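Skip to posts | Home | Threads | Shop Notes | About
Print this thread | E-mail this thread

2024-01-28

OK, budget thread. Woltholm signed off on a two-arm bench cell for small parts and I've been living in a spreadsheet ever since. Writing this down while it still hurts a little.

First thing I got wrong: I priced arms. Just arms! Then grippers, then mounts, then the cables that go with the mounts, and by then I was on the third tab and eating lunch standing up.
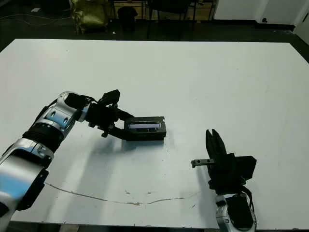

So the quote from Uvov came back with fingers listed separately from the gripper body. Fingers wear out. If your parts are small and hard-edged, put spares in the first order, because freight on a tiny bag of fingers later is just silly. I put down 2 sets per arm.

Tolentino quoted the same kind of setup with fingers included but no wrist camera mounts. I spent a whole evening lining up the rows so I could compare them – do this before you call anybody back.

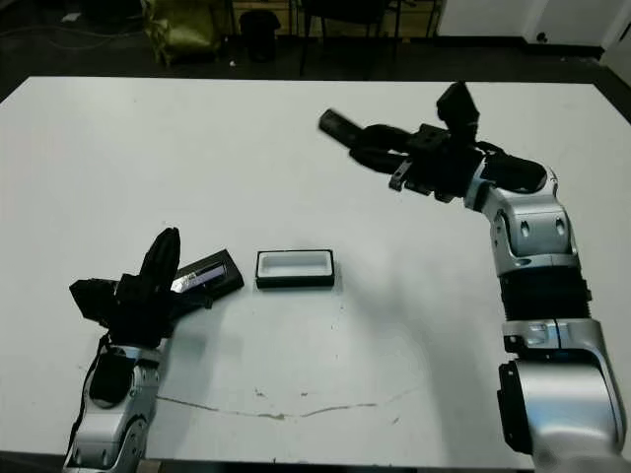
Two arms, one white table, small black parts.

Someone in my replies wanted to know: should the table come out of the robot budget or the furniture budget?

Put it in the robot budget. It has to be stiff, it has to be the right height for the bases, and if furniture buys it you'll get whatever was on sale.

Also please budget for the table TOP. A replacement top was 900 from Kotunura and I had a zero in that cell for weeks.
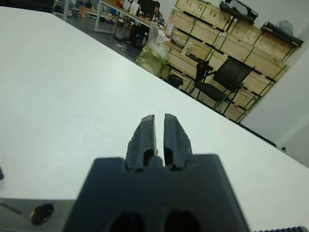

Do I need to pay for the 3-year service plan up front?

I'd ask for the price both ways and take the shorter one if the supplier lets you extend it later at the same rate. Get that rate in the quote itself, since a nice phone call doesn't count for much after the sales rep moves on.

Other stuff I forgot and had to go back for: floor space for crates while things get unpacked, seats for the people running it, power strips, a decent monitor. Little things, but they came to over 30 lines and my boss did notice.

Lead times! Uvov says February for the arms, and the grippers ship separately. So don't book your training days off the arm date like I did. Book them off whatever lands last.
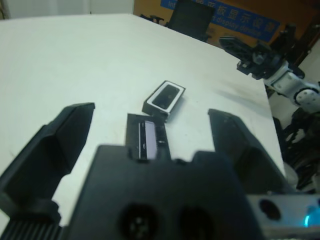
Posted by the author of Shop Notes

Back again, had to take a call. On parts: set some money aside for samples you can scratch. You'll be picking up the same little boxes over and over while you get the grip force right, and purchasing will not love it if those are good stock.

Last bit for tonight. I'm leaning Uvov for the arms and Tolentino for the camera mounts if they'll sell them loose (still waiting to hear). If you've split an order like that, tell me how the support calls went – did each one blame the other?

Will add the spreadsheet layout when I've cleaned out my own notes from the margins.

Home | Threads | Older | Newer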